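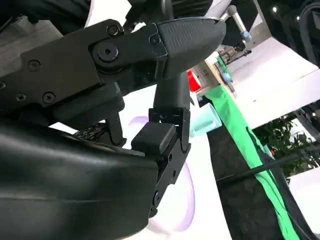 The gripper at table two, with the second arm in the background.

Robots at Fostent: your questions

I'm Danica Krajčí, I run the packing and sorting room, and these are the things people keep stopping me in the hallway to ask. Updated 29th October.

Is anyone losing their job?
No. We had 12 people in the room in July and we have 12 now. What did change is who does what, and I know that's been a bumpy ride for a few of you.

So what do the arms do all day?
Picking up small items and putting them down someplace else, mostly. Containers, little boxes, rings, that kind of thing. They're slow with anything floppy, so bags and cloth are still ours (sorry, Frida!).

Do I have to learn to program?
Nope. You'll get four hours with Youssra Zaki, and most of that is learning how to stop an arm, how to clear a jam and what to write in the log. If you want more after that, ask her – she loves teaching this stuff and she'll happily take you through the whole setup.
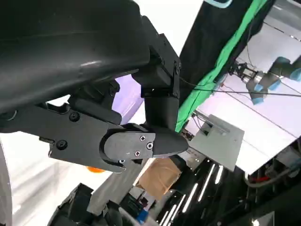

Cables are the thing I nag about most, so let me nag here too. Don't tug one, don't hang your jacket on one, and if one looks stretched tight, stop the arm and come get me or Mieczysław.

Can I reach in while it's moving?
Please don't. Press stop, wait for it to settle, then reach. I don't care if the line backs up.

Is my pay tied to how fast the arm goes?
It isn't. The old target of 182 trays a shift was for hand packing, and we dropped it in July. There's no new number yet. Chepkoech Kariuki is working on one with the shift leads and she wants to hear from you before it's set.

What if I hate working next to it?
Tell me! Two people have already moved over to receiving and they seem pretty happy there. You can try it for a week and come back.

Who do I call on nights?
Extension 84. It rings at Mieczysław's desk first, then mine.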